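The man who wants you to stop buying snacks by the box

The owner of Givside, a small import grocery with two aisles and one register, has a low opinion of subscription snack boxes. He is also about to sell one. I asked him to explain.

"People kept asking," he said. "I said no for two years. Then Torola started one, and my regulars were walking in here to ask me what the stuff in their Torola box was. So I was doing the work for free."

He asked me not to use his name, on the grounds that he still buys from half the people he complains about. We talked in the back of the shop, between a chest freezer and a stack of rice sacks, and I went in doubting most of what I had been told about this business. A press sheet from Misska, another of the box sellers, had promised me "a journey through the kitchens of a continent" for $47 a month. What came in the mail was crackers, mostly.

He laughed at that. "Crackers are light. They ship cheap and they don't melt. You want to know what's in a box, look at what it weighs."

The margins are the part he gets worked up about. A packet he sells for a dollar and change can go into a box at three times that, he said, once you count the tissue paper and the card that tells you how to feel about it. I asked whether his own box would be any different. He said there would be no card.

That did not strike me as much of an answer, and I told him so. He thought about it and said he would print the shelf price of every item on the packing slip, and that customers could do the math. I asked to see a slip. They weren't ready. 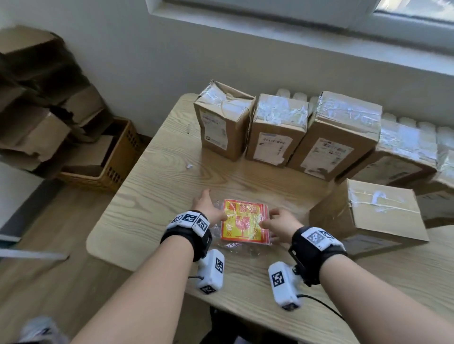 A small packet with a rooster-like figure and Chinese lettering, partly in its clear plastic bag.

He says the trade has a bad habit of treating any foreign lettering as a selling point. "Somebody gets a bag they can't read and they're thrilled. Fine. But can they tell if there are peanuts in it? That's the first thing I'd ask." Imported food sold here is supposed to carry an English label, and he claims the stickers go missing more often than they should when goods get repacked. He had no figures for this, only stories, and the best one was secondhand.

He had figures for his own shop. The waiting list for the Givside box stood at 773 names when we spoke. His supplier, Sengar, wants an order of 2000 packets per item before it will talk about a discount. I asked what happens to the rest.

"They go on the shelf."

And if they don't sell?

"Then I eat a lot of crackers," he said.

The first boxes are due out in April, at $19 each, with shipping extra. He would not say how much extra. I asked if he would sign up himself, if he were a customer. He said he would come into the store, pick up four things, and ask the person at the register which one was any good.

I bought a bag of dried plums on the way out. They were a little stale.

Posted 1/29/20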